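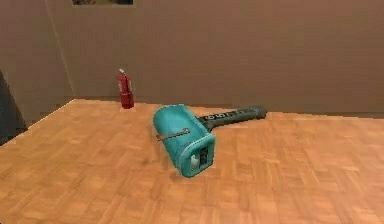 Stirnis House Pack: review after one season of use
By Vendula Kuruc

I have used the Stirnis House Pack since September, and I think it is long enough to write something useful. The pack is a set of simulated homes for training robots in household tasks. It is sold by Ďurica, and it runs inside the Aneven simulator, so if you don't have Aneven already, you must count this as a second expense. Our license cost 406 euros for one year, without support by phone.

My team is small, three people, and we write the software for opening doors and carrying objects between rooms. Before Stirnis we built our own rooms. They were gray boxes with one table, and the software learned very well to work in gray boxes with one table.

Installation took me one morning. The download was slow but did not break. The installer asks for the folder of Aneven and then does not check if the folder is correct. I gave it the wrong one, and it reported success. After I corrected the path, the houses appeared in the menu under their own heading, and the first house opened without any error. The guide is a short document in good English, but the chapter on lights describes an older version, with buttons which I could not find.

The objects are the part I like most. They are separate from the houses, so you can take a fire extinguisher and put it on a parquet surface if your task needs it there. You can change the color, the mass and the friction of each one in a simple text file. The collision shapes are good for large things. For thin handles they are too thick, and in our tests the fingers of the robot closed on air a little before they should touch. Ďurica answered my letter about this in two days and sent me a corrected file for the tools. For the kitchen things I still wait.

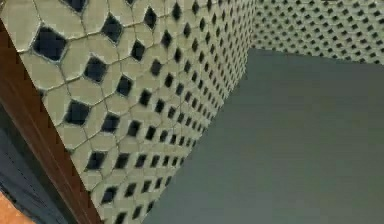

Surfaces are a more difficult subject. The pack likes strong patterns, and for the training of vision this is welcome, as real homes have them too. A repeated pattern is hard for any method which tries to find the same point in two views. Our depth estimate made mistakes on the tiled walls during the first weeks, and I was angry at the pack before I understood that the fault was in our own code. What I can blame on the pack is the resolution of the textures. When the camera comes near to a wall, they become soft. There is a setting called "fine textures" which promises to help, and I could not see a difference, only a longer loading time.

Speed is acceptable. We run eight copies of a house at the same time on one computer, and the machine stays usable for other work. During the night we left it to collect episodes without watching, and in the morning we had 2409 of them, all saved and readable. One copy had stopped before the end and wrote no message in the log. I would like to know why.

Doors deserve their own paragraph, as they were the reason we bought the pack. They swing on a proper hinge, and you can set how heavy they are. The lever handles turn and come back by a spring. In the older packs I tried, a door was only a board which you could push at any place. The weak side is the frame of the door. If the robot has a wide base, it may catch on the frame and begin to shake, and then only a reset helps. Our Zitunus base is narrow and this happens seldom, but a colleague with a larger model has met it often.

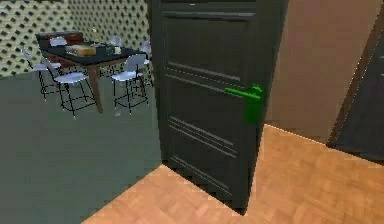

Can I put my own furniture into the Stirnis houses?

You can, if the model is in a format which Aneven accepts. Import it through the object menu, give it a mass, and check the collision shape before you start a long run. The furniture which comes with the house can be moved or removed, but the walls and the floors stay as they are.

About the license I must add a warning. It is tied to one computer, and moving it to another means writing to Ďurica and waiting. When we changed our graphics card, the pack decided that it was on a new machine, and we lost a working day.

I will renew for another year. For groups who work with doors and with carrying from room to room, I recommend it. If your work is small objects in the hand, I would ask first for the trial version, and look carefully at the collision shapes of the things you want to hold.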